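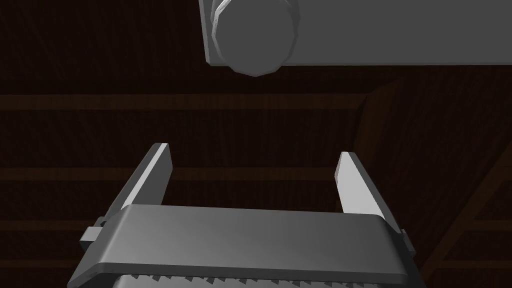

I spent four evenings last month listening to the police radio for Pirndale, and I want to write down what I learned before I forget it.

It started in February, when there was a break-in two streets over from us. We heard the sirens and saw the lights on the ceiling, and then nothing. The town page had people guessing at everything from a gas leak to a shooting. The police log came out nine days later and gave it one line: "Burglary, commercial, report taken." Someone had pried open the back door of the shoe repair place and left with the cash drawer.

I don't blame the department for the one line. Pirndale has five officers on nights, and they share the county dispatcher with Ollum and Arango. But I wanted to know how a call gets from the phone to that log, so I asked for the records.

The request form is two pages, and you hand it in at the front window of the town hall. I asked for all calls for service in February. The answer came by mail, on paper, and listed 647 calls. I typed them into a spreadsheet, which took most of a weekend.
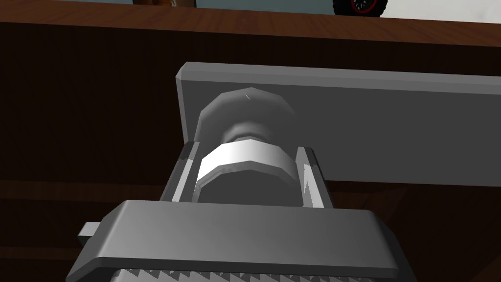 Of the 647, 281 were traffic stops. The next biggest group was alarms, nearly all of them false. After that came welfare checks, noise, and loose dogs. Break-ins were a very small part of the list, and three of those turned out to be people locked out of their own homes.

The published log had far fewer entries than the printout. I called to ask why, and was put through to Gudrun Ackermann, the records clerk. She was patient with me. The log only shows calls where an officer writes a report, she said. A stop that ends in a warning doesn't get one, and neither does an alarm that was set off by a cleaner. She types the log herself on top of her other work, so it runs late when she is out.

I also asked about the year as a whole. Last year the town had 2,732 calls. She couldn't tell me how that compared with ten years ago. The old system was replaced and the earlier numbers were never moved over.

As for the radio, it was mostly plate numbers and long stretches of quiet. One night there was a car in a ditch on the Ollum road, and I heard the tow truck get sent to the wrong end of it. I don't think I'll keep listening. I will keep reading the log, though.

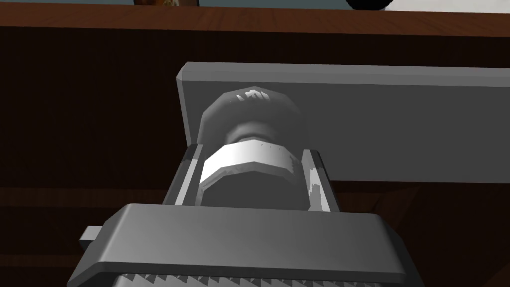

If you want to ask for records yourself

Ask for "calls for service," and give a start date and an end date. Paper copies are charged by the page, so ask for the cost first. Mine took twelve days to arrive. The window closes for lunch.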